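Milau Institute for Shared Workcells
Thread - Thu 10 February

1/ Today the Institute publishes its revised code of practice for two-arm manipulation cells used in teaching and small-parts handling. It replaces the version adopted in December. Members asked for a short public summary, and this thread provides one.

2/ Scope. The code covers benches at which one or more robot arms work within reach of a person, including benches where data are recorded while an operator guides the arms. It does not cover fenced industrial lines, which remain under their own site rules.

3/ The revision was led by Catherine Hepburn, with written comments from 57 member sites. The comment period closed with 2,668 individual remarks, many of them on two subjects: where arms may rest, and where people may stand.

4/ Section A - clearances between arms.

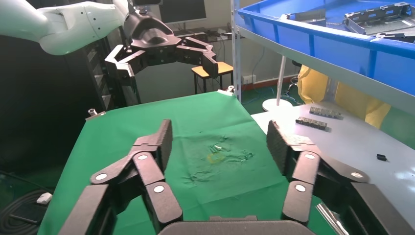

5/ Every cell must have a written rest position for each arm, and the two positions must not share airspace. Operators should agree on these before power is applied, and should post them at the bench. When both grippers are open over one table, as they are with the near pair of fingers spread above the green cloth and the white arm's gripper hanging over the far end, the operator states aloud which arm will move first. The second arm holds until the first has stopped. This applies at reduced speed as well.

6/ Standing positions. A person at the side of the bench counts as inside the cell, whether or not they are taking part in the task. Sites may mark a standing line on the floor. They may not rely on the line alone; the operator must be able to see or hear the person before any motion begins.

7/ Side tables are permitted. A side table placed against the work table is treated as part of the work surface, and anything left on it must be listed on the setup sheet. Reviewers at the Ritchie site asked whether small parts could be exempted. They cannot.

8/ Floor and cables. Slack cable is to be coiled and kept out of the operator's path. Stands with round bases should be checked for stability at the start of each shift. Seats not in use go under a desk.

9/ Section B - bins, sheet metal and lifting.
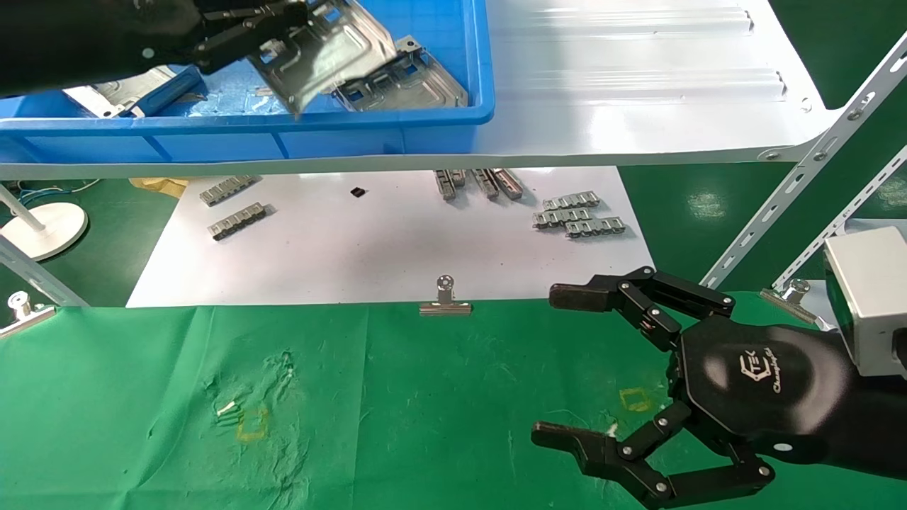
10/ Formed metal parts are to be lifted one at a time, and the grip is to be confirmed before the part clears the rim of the bin. The December version allowed a nested pair to be lifted together, and that permission has been withdrawn. Tilt is acceptable during the lift. With a cut-out sheet-metal part held at an angle above the blue rim, and other metal parts still in the bin beneath it, the correct practice is to raise it straight until it is clear of them and only then to level it. The other hand stays open and away from the bin until this is done.

11/ Work coverings. A cloth may be used on the bench provided it is clipped or otherwise fixed along at least one edge. Creases are tolerated. Loose corners within reach of a fingertip are not. Tape marks used for placement should be renewed when they can no longer be read from the operator's position.

12/ Small components should be laid out on a plain sheet or in a tray. Sites should not store them on the cloth between runs.

13/ Fingertips. Textured pads are inspected weekly and replaced in pairs. The Wiroment members proposed a fixed replacement interval of 51 working hours. The proposal was not adopted, as wear differs too much with the material handled, but it is printed in the annex for sites that prefer a fixed figure.

14/ Records. Setup sheets are kept for 18 months. A sheet must name the operator, the rest positions, the parts in the bin and any departure from this code - including departures that caused no difficulty. Starnano has supplied a blank sheet that other members may copy without charge.

15/ Existing cells may continue under the December version until the site's next scheduled review. New cells follow the revised text from today.

16/ Questions on interpretation should be sent in writing to Catherine Hepburn at the Milau office. Please quote the section letter and describe the bench layout. Replies of general interest will be added to this thread.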